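I have now spent more of this month on timestamps than on robots, and I'd like that noted somewhere, so here it is.

The short version for people who come here only for the conclusions: if your gripper data and your video data come from two clocks, you have two datasets. You can staple them together, and the staple will hold right up until you train something on them.

The long version starts with a policy that kept letting go too early. We'd been collecting packing demonstrations with the hand-held gripper, running them through Parnano (my recording and alignment tool, named during a week when I was naming things badly), and training a small model on the result. The model reached well and closed its fingers well. Then, a little above the opening of the box, with great confidence, it would open its jaws and drop the thing on the cardboard flap. Every time. It had the manner of somebody tossing keys at a hook.

My first theory was perception. I like it when it's perception, as I can blame depth estimation and go get lunch. I spent two days on the box opening: flap angles, the dark interior, how the segmentation treats blue things going into a blue box. I added augmentations. I wrote a small visualizer, which was pretty, and which I showed to people who hadn't asked. The drops continued.

My second theory was the planner. Groltatia, our motion planner, has a parameter called settle_margin that I set ages ago to a value I can't defend. I changed it. The arm now approached the box more slowly before dropping things on the flap.

Sayaka Aoki, who sits across from me and has far less patience for theories, asked whether I'd ever plotted jaw width against the video. I said of course. Then I went and did it for the first time.

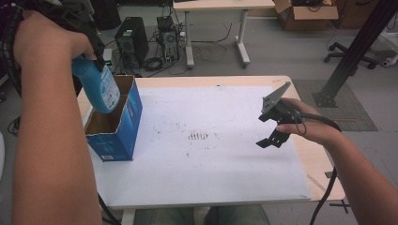

*Bottle into the box with the left hand, gripper parked in the right.*

The jaw signal was leading the video by 90 milliseconds. It doesn't sound like much until you think about what a hand does in that time at the end of a placing motion. The model was learning, quite correctly, from data in which the fingers opened before the object had arrived. It was an excellent student of a slightly wrong world.

So where did the 90 milliseconds come from? I had been stamping gripper packets when the driver read them, and camera frames when the decoder finished with them. One of those is early and the other is late, and the decoder is late by however much it feels like that day. With the machine idle the gap was smaller. With the disk writer going and a browser open with a regrettable number of tabs, it grew. I had written a comment in that exact function two years ago. The comment said "fine for now."

What I changed:

- Frames now carry the capture time from the camera driver, and decoding can take as long as it likes.
- Gripper packets carry the device's own counter, and Parnano fits a line between that counter and the host clock over a sliding window.
- Each episode gets a sync check at load time. If the jaw closing in the video and the jaw closing in the signal disagree by more than 11 milliseconds, the episode is refused.

The third one hurt. Detecting a jaw closing from video means a little tracker, and a little tracker means occasionally following the wrong dark thing across the table. I put in a confidence threshold, then lowered it, then put it back. It also has nothing to say about stretches where a bare hand is doing the moving and the gripper is just hanging around in the air. Those now get a label of "idle" and skip the check, after an evening in which the tracker insisted that an unmoving gripper was out of sync with itself.

I reran the alignment over the old recordings, all 3848 episodes. It took most of a night and turned up a second bug, in which any episode that crossed midnight came out with a negative duration. There were 3 of these. I don't know who was packing boxes at midnight, and I have decided it was me.

Retraining on the corrected set took the early release away almost completely. The arm now lowers things into the box and then opens. Sometimes it lowers them a bit too far and gives the bottom a firm push, which I suspect is settle_margin, the number I can't defend. I've put it back to the old value and it's still doing it, so perhaps I've been unfair to both of us.

Still on the list: the line fit goes strange for the first second or so after the gripper is plugged in, and I currently deal with this by throwing that second away. Sayaka has opened a ticket about it titled "fine for now?" with the question mark. It's assigned to me, and I'm going to look at it once the loader stops eating all the memory on long episodes.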